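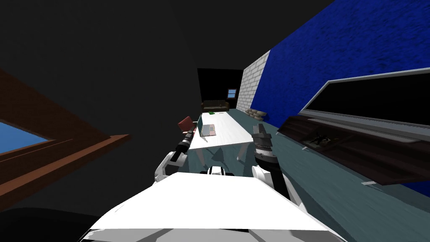 Two arms and a long room. Rendered view.

Grostport College wants to know how I get to work. It wants to know every February, and it wants to know in 3,970 words of online form, which I have now read twice, once on the bus.

I have nothing against travel surveys. Someone has to decide where the bike racks go, and I'd sooner it were done with numbers than with a dean's hunch. My complaint is with the question at the heart of ours: "What is your usual mode of travel?" You may pick one.

My usual mode is a walk to Ekpo Road, a bus that is usually the 10, and, when the 10 has other plans, a ride from Asabe Wike in Chemistry, who drives in from Ilier and charges me in gossip. The form has no box for this. Last year I put "bus" and felt like a liar.

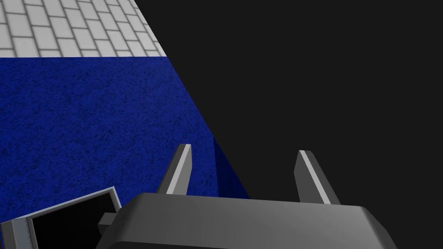
So the results come out tidy. We learned that 70 percent of staff have a single way of getting here, a finding that could hardly have gone any other way. On the strength of it we got a new parking deck and lost the late shuttle, and the people who used the shuttle twice a week now drive five days. They will show up next time as drivers, and I expect we'll get a second deck.

Ask us about last week instead. Monday, how did you come in? Tuesday? It's duller to fill out, and the charts will be ugly. But people remember last week fairly well, and they have no idea what their "usual" is until a form makes them invent one.

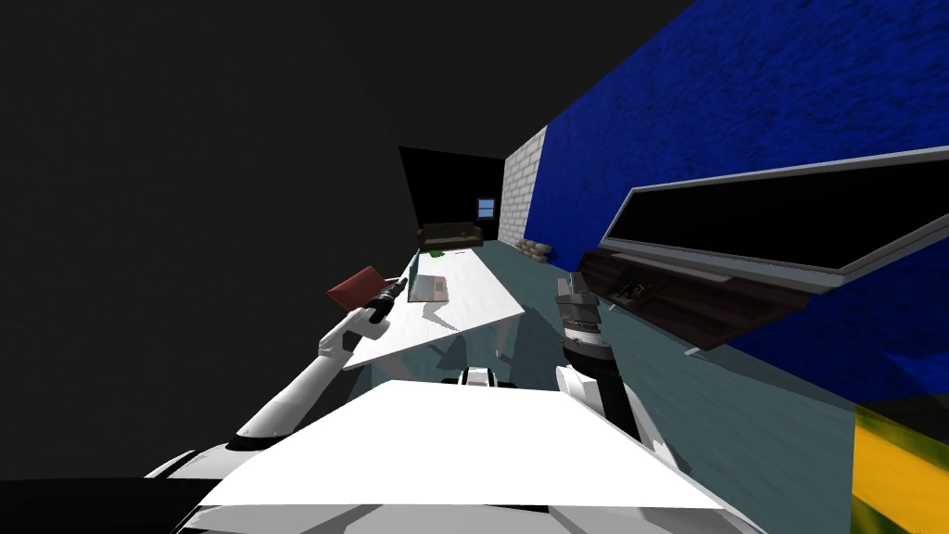
Arm raised, tool in hand. Simulated view.

I sent this suggestion to the survey address and was thanked by a machine. Then it asked me to rate the experience.

Last updated: 30/01/2020

Comments (3)

Nnamdi Nwosu
I put "walk" because I walk from the parking deck.

Halima Dauda
Bring back the shuttle. Evening lab sections end after the last bus to Wosico and my students are paying for cabs.

Brayden Poirier
A one-week diary is fine unless it's the week it snows. Ask in fall too.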